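Chapter 4
Comparing End Effectors on Soft Goods

What this chapter covers
Choosing between fingers when the part won't hold its shape
Setting up a fair trial with two arms
Wrist camera or head camera, and what each one misses
Writing down a drop so someone else can use it

Before you start
You need the arm safety sheet from Chapter 2 signed off. Also a working gripper, a second set of fingers if the lab has them, and a bin of soft parts. Any soft parts. Socks are fine.

4.1 Why soft parts first

Most gripper comparisons start with a block. Aluminum cube, 3D printed cube, whatever is on the shelf. Block goes up, block goes down, both grippers score the same and the class goes home. Soft parts split the field a lot faster. They squash. They hang. They slide out one side while the other side looks fine.

The trials in this chapter were set up by Zdeňka Kováčik and written up with Miloslav Matoušek, on a two-arm robot with parallel grippers. Two sets of fingers got compared. The Prandari set is tapered, coming to a point. The Hulgate set is blunt, with a wide flat pad. Same controller for both, same closing speed, same operators. Numbers in this chapter come from their log, last revised 09/03/2025.

Tapered fingers are good at getting into a tight spot. Seen from the wrist, you get the fingertips and whatever they have hold of and not much else, so the log entries lean on what happens right at the tips.

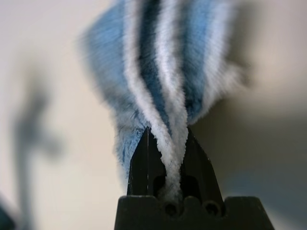
Page 83

Chenille stems, blue and white, held at the twist. A nice test part: the twisted section is narrow and the loose ends spread out well past the jaws. Ask your class where to grip it and half will say the middle of the fan. Try both. The fan has nothing solid in it, fingers close and the fuzz just gives. The twist gives the fingers something to push against.

Notice too what the wrist camera can and can't tell you. At the tips, sharp. Further up the bundle, mush. If your scoring rule says "part is straight" you can't score it from this view alone. Matoušek's first scoring sheet had exactly that rule and it was dropped in July after two scorers couldn't agree on anything.

4.2 The trial sheet

Keep it short. People stop filling in long ones. The columns used here:

Run number
Finger set
Part
Grip point (where you meant to go)
Grip result: held, slipped, missed
Camera used for scoring
Remarks

Grip point goes in before the run. Fill it in afterward and everyone meant to do what they did.

The full log has 537 runs across both finger sets. You will not do that many in a lab period. Around 30 is plenty for a first comparison, as long as you swap finger sets partway and don't do all of one and then all the other. Operators get better as the day goes on, and the second set gets the credit.

4.3 Two arms, one table

With two arms you can hold with one and pull with the other. Or hand over. Handover is the harder test and the more useful one, becuase the second gripper has to find a grip point on something the first gripper has already bunched up.

Rules for the handover trial:

Start with the part in one gripper, the other open.
Open gripper comes in level, tips first.
Close. Wait for the controller to report contact.
First gripper opens. Second gripper backs off.
Count it as held only if the part stays put through the back off.

Watch the cables. Each wrist carries a loop, and on a crossing move the loop gets there before you expect. Route it along the arm, leave slack at the elbow, run the full motion once at low speed with nothing in the jaws. Floor cables as well, tape lines or not.
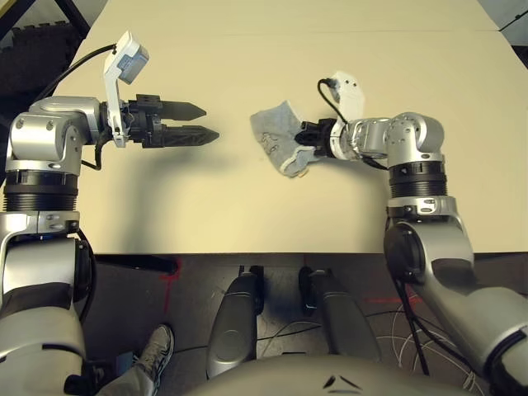

Fig. 4.2 Left gripper open, right gripper holding gray fabric. View from head height.

Head height is the view for planning. You see both grippers, the gap between them and how much of the fabric is resting on the table. That last bit matters. A part resting on the table is partly carried by the table, so a weak grip can pass as a good one. Lift clear, then score.

What you lose from up here is the contact itself. Whether there is one layer between the fingers or three, no idea. So score handovers with both views and write down which one you trusted. The Skarex controller used for these trials stamps both streams with the same clock. If yours doesn't, clap in front of both cameras at the start of each run. Crude, works fine.

4.4 A word on fingertip wear

Grooved tips pick up lint. Check them between parts, brush them out, note it on the sheet. Kováčik's remarks column says "lint again" more than anything else. A clogged groove behaves like a smooth tip and your comparison is now between clean and dirty, which was not the plan.

Warm-up exercises

1. Pick four soft parts from around the lab. For each, mark a grip point and write why, one line.
2. Run each part five times with one finger set. Swap. Run again.
3. Score everything from the wrist view, then have a partner score from the head view without seeing your sheet. List the runs where you disagree.
4. Šťastný fingers (see Appendix B) have a rubber sleeve. Predict which of your parts they would help with, then go on to section 4.5 for the force settings.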